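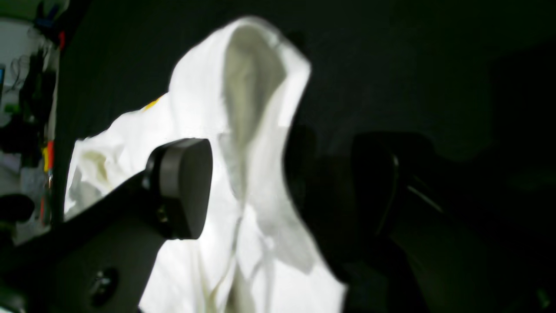
Grarketti hand-guiding kit for two-finger grippers

The Grarketti kit lets one person show a robot arm a handling task, either by holding the arm and moving it or by driving it from a remote handle. It is sold by Dollia for use with cloth, towelling, bagged goods and other soft items that are hard to program by typing in positions.

Price: £467 excluding VAT
Wrist camera bracket: £117 excluding VAT
Made to order at our Midgate workshop

Two ways to teach

By hand. Squeeze the grip on the wrist collar and the arm goes slack enough to push. Take it through the pick, the lift and the release at the speed you want. Let go of the grip and the arm holds where it is.

By remote. The handle copies your wrist movements to the arm, and the trigger opens and closes the fingers. The lead is long enough to stand outside a guarded cell. Most customers use this for fabric, as a hand on the wrist collar tends to get between the camera and the cloth.

You can swap between the two in the middle of a recording. The software marks the join and carries on.

Working with cloth

White cotton and sheeting come up very bright on a wrist camera, and the folds are the first detail to go. Turn the exposure down before you record and check that you can still see the creases between the fingers. A dark surface behind the work is fine, but the black fingers will be hard to pick out against it.

Close the fingers slowly - the rounded pads need a good fold between them before you lift. If a pick goes badly, leave it in the recording and press Retry. You can sort good attempts from bad ones later.

What is in the box

Wrist collar with squeeze grip
Remote handle with trigger and lead
Pair of rounded finger pads, dark grey, with screws
Control box and mains lead
Software licence for one arm
Printed setup guide

Storage

The control box keeps up to 1000 recorded attempts. Older ones are not overwritten, so copy them off before it fills up.

Ordering

The standard kit fits the Major wrist flange. For other arms, send us a drawing of the flange and we will quote for an adapter. Questions about fitting go to Gergely Simon at Midgate. The phone is answered from Monday, mornings only.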